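Elle a gardé ses premières leçons dans un cahier

Ruba Salameh enseigne le français aux adultes depuis plusieurs années dans la petite ville de Taltton. Je l'ai rencontrée le 7 octobre, après son cours du matin, dans le café Gilchrist où elle corrige souvent les dictées. Elle parle vite, puis elle s'arrête longtemps pour chercher le mot exact.

Elle-même a appris le français à l'âge de 20 ans. « Je suis arrivée avec une valise et un dictionnaire qui n'était pas bon », raconte-t-elle. « Il donnait trois traductions pour chaque mot, et je choisissais toujours la plus longue. Je croyais que c'était plus poli. » Pendant les premiers mois, elle a noté dans un cahier toutes les phrases entendues au marché et dans l'autobus. Ce cahier existe encore, et elle me l'a montré sans me laisser le lire en entier.

Sa méthode d'aujourd'hui vient beaucoup de ce cahier. Dans la classe, chaque élève apporte une phrase qu'il a entendue dans la semaine et qu'il n'a pas comprise. On l'écrit, on la répète, on discute. « Une dame est venue avec "ça ne mange pas de pain". Elle avait pensé qu'on parlait d'un régime. Nous avons passé la moitié du cours sur cette phrase, et le subjonctif a attendu. »

Je lui ai demandé si la grammaire n'était pas un peu oubliée de cette façon. Elle n'était pas d'accord. Selon elle, les adultes posent toujours les questions de grammaire, mais au moment où ils en ont besoin. « Si je commence par le tableau des verbes, ils copient très bien le tableau. Ensuite ils vont à la pharmacie et ils montrent du doigt. »

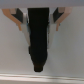 Le cours a commencé petit, dans une salle prêtée par la librairie Brutier. Le loyer est maintenant de 70 euros par mois, que les élèves partagent entre eux. En mars, Ruba Salameh a reçu l'aide d'une collègue irlandaise, Nuala Mac Carthaigh, qui s'occupe du groupe des débutants. Les deux femmes ne corrigent pas de la même manière. La première interrompt tout de suite, la seconde attend la fin de la phrase.

« Nuala a plus de patience que moi », reconnaît Ruba Salameh. « Moi, quand j'entends "je suis froid", je ne peux pas rester assise. » Nuala Mac Carthaigh, qui nous a rejointes pour le thé, a répondu qu'elle avait dit la même chose à son propre médecin et qu'il avait très bien compris.

Nous avons parlé aussi des accents. Ruba Salameh refuse de travailler à les effacer. Elle corrige les sons qui changent le sens, comme « dessus » et « dessous », et elle laisse le reste. Plusieurs élèves le regrettent, car ils voudraient parler comme à la radio. « Je leur dis que j'ai gardé le mien et qu'on me vend quand même du fromage. »

Avant de partir, elle a rouvert le cahier à la première page. Il y avait une seule phrase, écrite au crayon : « Vous désirez autre chose ? » Elle l'avait entendue chez le boulanger et elle avait répondu oui, faute de savoir dire non. Elle est rentrée ce jour-là avec deux tartes aux pommes.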